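# Setting up a power strip on a desk so you never have to crawl under it again

I love a good power strip project. It takes one evening, it costs very little, and the next morning you sit down with your coffee and there's an outlet right there where your hand is! I did mine on a Thursday after work and have been pestering everyone I know to do theirs.

## What you need

- a power strip with its own switch
- removable mounting strips (I used the Flellell ones, they come in a pack of 8)
- a few hook-and-loop ties
- a damp cloth and a dry one
- a pencil

Turn the strip over before anything else and read the rating on the label. Then add up the watts of what you want to run from it. My lamp, monitor, laptop charger and little Cloria speaker come to 703 in total, counting generously, and my strip is happy with that. Heaters and kettles go straight into the wall, always.

## Find the spot first

Start with everything unplugged and the desk wiped down. Lay the strip on top of the desk and live with it there for a few minutes. Sit in your chair, reach for it, pretend to plug in a phone. You'll find out very quickly if it's too far back (mine was, twice).

Think about which end the cord leaves from, too. You want it heading toward the wall outlet in one easy line, and you want the switch somewhere you can get at it without moving the monitor.
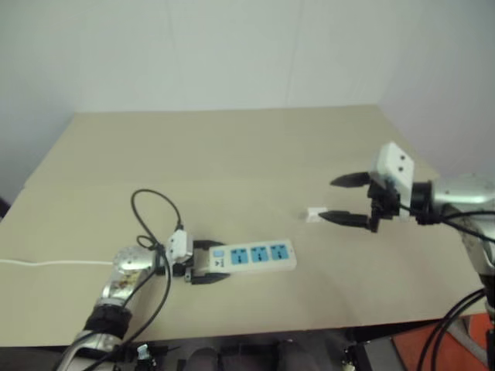 Once you're happy, make a tiny pencil mark at each end and lift the strip away. Wipe that patch again and dry it properly. Adhesive hates dust!

## Stick it down

1. Press 2 mounting strips onto the underside, one near each end. Keep clear of the label and any screw holes.
2. Peel the backing and line the power strip up with your pencil marks.
3. Hold one end flat with one hand and press along the length with the other. Count slowly to thirty.
4. Leave it alone for an hour. Go make dinner. The packet says an hour and I've tried cheating, and it slid.

## Plug things in

Do a dry run with the plugs while the strip is still off at the wall. Bulky chargers go at the very end so they hang over the edge of the strip and don't block their neighbor. Slim plugs can sit in the middle. If you have a plug you swap in and out all the time, give it the socket closest to your chair.

Every plug should go all the way in with no metal showing. If one wobbles, don't use that socket.

Now for my favorite part, the cords! Gather the extra length into big relaxed loops and put one tie around each. Please don't wind them tight like yarn, and don't tuck the bundle under a rug or a stack of paper. Mine hang from a hook at the back of the desk, a Marciniak one that I found in a hardware store in Barevport and wish I'd bought more of.

## If you rent, or change your mind

Removable strips come off cleanly if you pull the tab slowly, straight along the surface. If the tab snaps, warm the spot with a hair dryer (everything unplugged) and slide a length of dental floss behind it.

I moved mine over by a hand's width in March when I got a wider monitor, and the whole job took less time than finding the floss.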